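Collecting Two-Arm Demonstrations for a Tabletop Cleanup Policy
Final project report, submitted 2021-05-21
Reading time: 2 min

Summary
The Netach project set out to gather teleoperated examples from which a learning system could acquire a short cleanup task. The team recorded 1423 episodes, of which 28 were set aside for testing. Training of the policy itself falls outside this report.

Task and Workcell
Each episode involves cups, a napkin and a spill on a raised wooden board. The operator drives two arms mounted on opposite sides of a black table — one handles the cups, the other remains free for wiping. Starting positions were changed between episodes so that the system would not learn a single layout. A fixed view of the whole table was stored with the joint readings of both arms.

With the left gripper against the paper cup, the right one is held open beside the board. The clear cup lies at an angle next to the yellow liquid, and the crumpled napkin is on the tabletop below it.
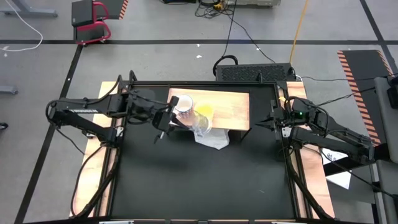
Episode Review
Every recording was checked in Rirance, the labeling tool used by the laboratory. Reviewers marked the start of each subtask and rejected episodes in which an arm stopped responding. Agreement between the 2 reviewers was lowest on the moment when wiping ends, and the written definition was revised twice.

Limitations
Only 11 operators took part, and most had prior practice with the arms. Clear plastic proved hard to label near the edge of the board. A second collection period is proposed for October — with new operators and a wider choice of cups.

Related reports
Costum: A Low-Cost Leader Arm for Teleoperation
Jacobs Laboratory Safety Notes for Shared Workcells
Labeling Subtasks in Rirance

Comments (2)
gridlock_b: Were the rejected episodes kept? Failed grasps would be useful to us.
tmw: Please post the revised definition for the end of wiping.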